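Laundry corner safety checklist, with comments
Prepared by So-ying Ko for the Jasińska house rules binder
Shares: 2 | Comments: 2

I was handed the Kandach template and told to fill it in. The template has a box for "overall impression" and I have left it blank, as I don't know what an overall impression does for a hose. The marks I used are OK, FIX, ASK and NOT CHECKED. The last one gets more use than people would like. If I couldn't get to something, I'm not going to tick it.

Covered: one front-loading washer, the floor in front of it, the basket that lives there, and the wall side. Dryers, irons and the detergent shelf have their own sheet.
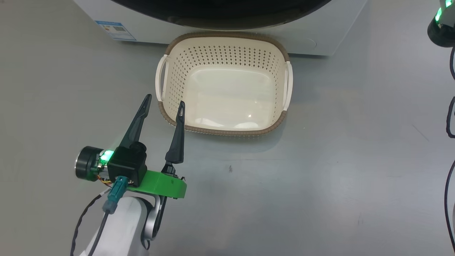 JASIŃSKA HOUSE, laundry corner – June

1. FLOOR AND BASKET

1.1 Floor in front of the washer is smooth and level to walk on. OK
Comment: Smooth is fine until there is water on it. The template wants "non-slip" ticked here as well. I have no way of knowing that by looking, so NOT CHECKED.

1.2 Basket is kept off the walking path. FIX
Comment: It sits right up against the front of the machine. Handy for unloading, bad for anyone crossing the room with their arms full. Pick a spot and keep to it.

1.3 Basket handles are sound. OK
Comment: Two white handles, one on each short side. I pulled on both. The template suggests a load test with a known weight. Nobody here owns a known weight.

1.4 Basket sides and bottom have no sharp edges. OK
Comment: It's the plastic kind with small holes all over the sides. Run a hand around the inside, since a split hole will catch a knit before it catches a finger. The brown trim on the rim is the part I'd expect to go first.

1.5 Basket is empty before a new load is sorted. OK
Comment: It was when I started. I wouldn't put money on it for the rest of the month.

2. DOOR, SEAL AND DRUM

2.1 Door opens fully and stays where it's put. OK
Comment: Opened and closed it several times by hand. Don't lean on an open door and don't hang wet towels over it. I have heard "it can take it" from people who later paid for a hinge.

2.2 Hinge is tight, no play. ASK
Comment: I felt a little movement when I lifted the door. Anas Salameh says they all do that. Maybe so. I'd still like somebody with a screwdriver to look.

2.3 Rubber seal wiped and checked in the fold. FIX
Comment: Pull the gray rubber back and look in the bottom of the fold, where the coins and hair ties go. A wipe around the front edge doesn't count, whatever the last sheet says.

2.4 Drum is empty before loading. OK
Comment: Look, then put a hand in. Small socks stick to the top of a steel drum and you won't see them from standing height. Where there are children or pets, this is the one line on the sheet I'd never skip.

2.5 Pockets emptied, zippers closed. NOT CHECKED
Comment: This is a habit and can't be inspected. I don't know why it's on an equipment form.

2.6 Printed jerseys and team shirts turned inside out. ASK
Comment: Added by somebody at Prondik, who sent us their copy of the form. It has nothing to do with safety, as far as I can tell.

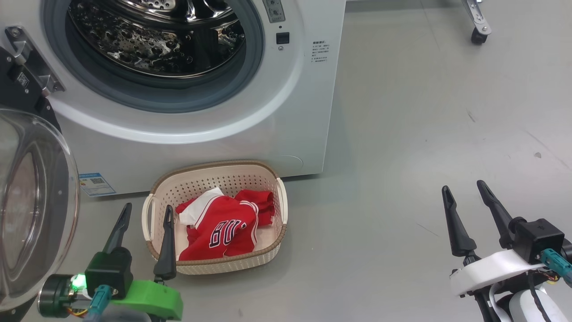

2.7 Instructions on the machine can be read by the people using it. FIX
Comment: The text on the front is in Chinese. Fine for me, not so fine for half the household. Tape up a plain translation of the warnings – just the warnings, please, nobody needs the full program chart.

2.8 Door closed but not latched when the washer is idle. ASK
Comment: Two schools here. One says leave it ajar to air out, the other says shut it because of the kids. Both are sure. I lean toward shut when children visit and ajar otherwise, and I'd like it written down which one we follow.

3. FILTER, BASE AND WALL SIDE

3.1 Filter cover is closed and flush. OK
Comment: The round one, low on the front. Closed is all I can vouch for. When the filter was last cleaned is anybody's guess, and the log has no entry for it.

3.2 Towel and shallow tray on hand before the filter is opened. FIX
Comment: No tray found. A baking sheet will do. Let the drum drain first and don't open this cover after a hot wash.

3.3 Clear space at the side of the machine. OK
Comment: Keep it that way. Narrow spaces beside a washer attract brooms and folded bags. 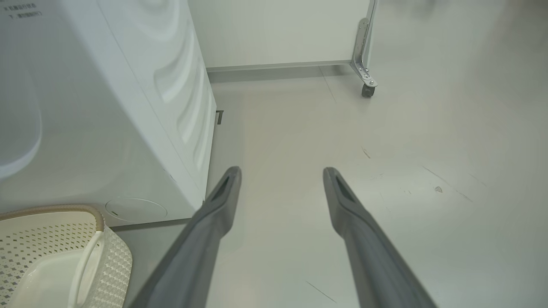

3.4 Machine doesn't rock. OK
Comment: Pressed on opposite corners of the top, no movement. Repeat with a full load spinning, which I haven't done.

3.5 Vibration pads fitted. ASK
Comment: Flurkus pads have been proposed. The leaflet talks about 3000 hours of quiet running and I would love to know who sat there and listened. If it doesn't rock, leave it alone.

3.6 Hoses and power cord free of kinks and damage. NOT CHECKED
Comment: Needs the machine pulled forward by two people. I was alone.

3.7 Baseboard checked for swelling or stains. NOT CHECKED
Comment: Do it together with 3.6, with a flashlight.

To do before the next round: 1.2, 2.3, 2.7, 3.2. Questions go to whoever holds the binder. Anas has offered to help with 3.6 and I have put his name down in pen.

COMMENTS (2)

Anas Salameh
The hinge is fine. They all have a bit of give. I'll bring a screwdriver so you can sleep.

So-ying Ko
Bring the tray too. 2.2 stays at ASK until then.

Contact the binder desk | © Jasińska House | Back to top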